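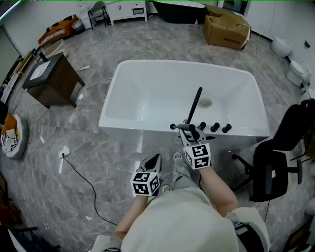

Hạnh Trình

1/ Spent a morning in April at the Sarine open day, which is held in a bathroom showroom. I have been to robotics events in hotel ballrooms with a string quartet. I prefer the toilets.

2/ The job on the program was "faucet operation, freestanding tub." You stand at the tub with a gripper in each hand and work the black lever with the jaws instead of your fingers. The cubes with the black square markers let the software work out where each gripper is. Then you do it again.

3/ And again. The target for the morning was 36 good runs on that one lever. A person in a cream top was getting through them with the calm of someone shelling peas. I have seen less composure at a yoga retreat.

4/ For anyone new to this: no arm, no motors. A human does the moving and the robot gets to study it later. Musyoka Ondieki, who runs the project, calls it "homework for Puma." Puma is the robot. Puma was at the other site and sent no apologies.

5/ I asked why a tub. Musyoka said kitchens have been done to death and every lab on earth can now put a cup on a shelf. Bathrooms are shiny, white on white, and full of handles that all work differently. This tub has a lever and three round knobs in a row beside it. I'm a grown woman and I'd have to guess.

6/ Visitors got a turn after the coffee break. Reader, I took two.

7/ First attempt: I closed the jaws on nothing, about an inch short of the lever, with total confidence. You lose all feeling at the fingertips and your brain keeps insisting you still have it. Second attempt: got hold of it, then let go too early, and was told kindly that this would be filed under "failures, useful."

8/ The other hand is the hard part. When one gripper is busy, the other has to wait somewhere sensible, and mine kept drifting off like a toddler in a supermarket. The regulars just let theirs point at the floor, jaws open, and think about lunch.

9/ Someone from Flondau asked when we'd get a robot that cleans the bathroom. Musyoka said they'd like to get it turning on the water first. Flondau wrote this down. I'd love to see the slide it ends up on.

10/ Numbers, for those who like them: roughly 400 runs so far across all the fixtures, and 13 different handles on the list. The vanity basins come next. I did ask about the toilets. There is a spreadsheet, and they are on it.

11/ My one serious complaint is about the talk before the demo. It was 36 slides long — for a lever. The ten minutes next to the tub taught me more, mostly about my wrists.

12/ Best question of the day came from a kid who wanted to know if the robot would be allowed to take a bath when it had learned everything. Long silence from the engineers. One of them started to explain ingress ratings and was gently led away.

13/ They're doing another one when the Flunau fixtures are ready. Wear flat shoes, you'll be standing on tile. And if anyone has a tip for keeping a left hand still, my replies are open.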